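Pear growers welcome longer season at Lustden packing shed

6th April

Pear growers around Lustden will have an extra month to get their fruit packed and sold locally this year after the Gosling packing shed agreed to stay open past its usual closing date.

The shed has normally shut its pear line as soon as the apple harvest got into full swing, leaving smaller orchards to truck late fruit to Prarov or sell it for juice. Under the new arrangement, one of the shed's two lines will be kept for pears while the other handles apples.

Shed manager Kevin Rivadeneyra said the change followed a meeting with growers in February, when it was already clear the crop would come in late.

"We had a cool spring and the fruit was slow to size up," he said. "People were looking at good pears still on the trees with nowhere to send them. It made no sense to turn that fruit away."

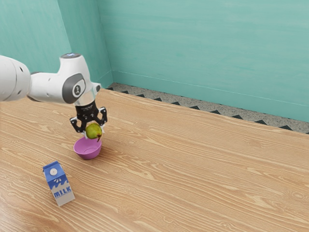

The shed takes fruit from 32 orchards in the district, most of them family-run. Growers will pay the same packing rate as last season, with a small extra charge for loads that need to be held in the cool store for longer than a week.

Mr Rivadeneyra said bookings for the late period had filled faster than expected and 23 growers had already put their names down. He asked anyone with a small load to ring before driving in, as the apple trucks have first use of the main dock in the mornings.

The longer season will also mean more work in town. Eight casual packers who would have finished up this month have been offered further shifts, and the shed is looking for two more people with forklift tickets.

Late fruit has been a sore point in Lustden for several years. The trip to Prarov is 57 kilometres each way, and growers have complained that the cost of fuel and bin hire eats up most of what they are paid. Last season some left part of the crop to drop.

Most of the late pears will go to Altusel, the wholesaler that supplies grocers and school canteens in the region. The company has agreed to take mixed sizes, including fruit with light skin marking that would once have been graded out.

Pears are picked while they are still hard and ripen off the tree. Mr Rivadeneyra said shoppers often put them straight in the fridge and then wondered why they had no flavour.

"Leave them out on the bench for a few days and press near the stem," he said. "If it gives a little, eat it. Then you can put the rest in the fridge."

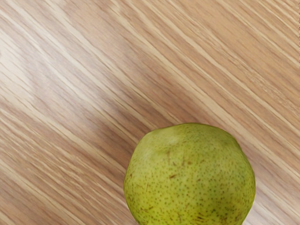
Green pears will be packed at Lustden for an extra month this season.

The shed's farm gate stall will stay open for the same period, selling pears by the bag and by the half box. It sold over 100 boxes in its best week last year. The stall takes cash and card and is open until mid-afternoon.

A decision on whether to repeat the longer season will be made in winter, once the final payments to growers have been worked out.

Comments (4)

orchard_rd
Good news. We stopped bothering with our back rows three years ago. Might give them a prune now.

Maureen T
Does the stall have the brown ones as well or just green? Last time I went they only had green.

Deb
Half boxes are great value for bottling. Get in early, the car park is tiny.

flatcreek
Would be nice if they fixed the road out there while they're at it. Potholes everywhere past the bridge.

Related items
Apple harvest starts late across the district
Prarov road works to run through winter
Lustden pool closes for the season
Water allocations: what growers need to know

Contact the newsroom | Copyright, all rights reserved | Back to top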